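4. Filing a Response to a Planning Application

This section applies to Kustar accounts with Responder rights. Read-only accounts can view an application but cannot file on it.

4.1 Before you start

Have the application reference and the final text of the response ready. Text pasted from a word processor loses its footnotes and tables. Attach these as a separate file.

4.2 Steps

1. Open the Applications tab and enter the full reference, including slashes.
2. Check the site address against the notice. Sellalitz and Somari share a reference series, and the search returns both.
3. Select Object, Support or Comment. The choice cannot be changed after filing.
4. Paste the response into the text box. The summary field takes 560 characters - longer text is rejected, not shortened.
5. Attach supporting files. The limit is six per response.
6. Select Save Draft, then Preview.
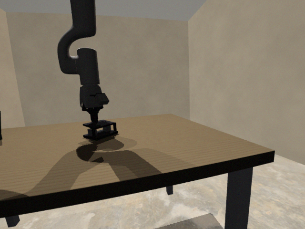
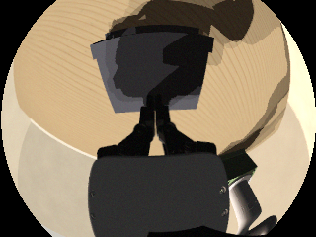
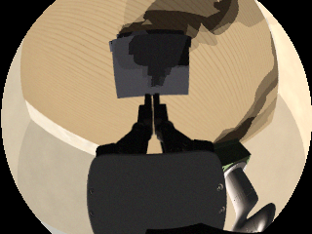 7. In Preview, confirm that the society's name appears as the respondent. If a member's name is shown, return to step 4 and change the Filed By setting.
8. Select File. A receipt number appears at the top of the page. Copy it into the response log.

Note: Drafts are kept for 19 days and then deleted. The system does not send a reminder.

Caution: Responses filed on common land cases are published in full, including the signature block. Remove home addresses and phone numbers before step 8.

4.3 Correcting a filed response

A filed response cannot be edited. File a second response with the same reference and begin the summary with the word REPLACES and the first receipt number. Both versions stay on the public record.

Receipts issued before February 1, 2021 use the old Kelemen format and must be entered without the two leading letters.

Account rights are set by Norbert Tóth. Questions on the response log go to Nassoro Biwott.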